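Watch the slow parts

I went to the open day at Gondine in May mostly for the free coffee, and I ended up standing at one table until they started turning off the lights at the other booths. I want to make a case for that table, because most of the people I came in with gave it a minute and wandered off to the big screen.

The job was small. Two arms, a white board, a bunch of blue pegs and cylinders, and places for some of them to go. You could explain it to a kid in one breath. 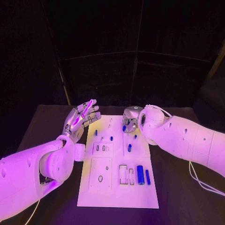
The peg board at the Gondine open day, under the purple lights.

Zubaida Magsi was running the table, and she had 16 of us crowded up to the rope at one point. Somebody asked her when it was going to do something. She laughed and said it was doing something! And I thought, well, yes, we've all been spoiled. We've seen so many clips of robots doing flips that a hand going down to a little peg looks like a coffee break.

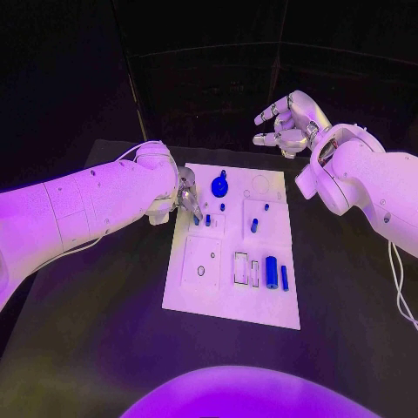 My first job, back in 2005, was putting together small pump parts at a shop called Jirkau, and I can tell you that picking up a short pin and getting it straight is a real skill. I dropped plenty of them. My boss, Orathai Phetsri, used to make new people do the same fitting 100 times before she let them near an order (I hated it, and she was right).
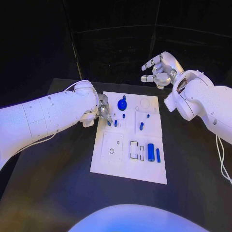
So here's my gripe. Open days get planned around applause – music, a countdown, a guy with a headset mic – and the dull, fiddly stuff gets shoved in a corner. I'd flip that. Give the peg table the middle of the room and put out some stools. Let the misses happen in front of people, too. I'd trust a company more if I saw it fumble a part and try again than if I watched a polished reel on a loop.

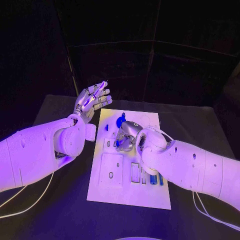 I stayed for three more rounds and asked Zubaida far too many questions, mostly about the fingers. She was patient with all of them. If they do this again next year, I'm going straight to that table, and I'm bringing my own stool.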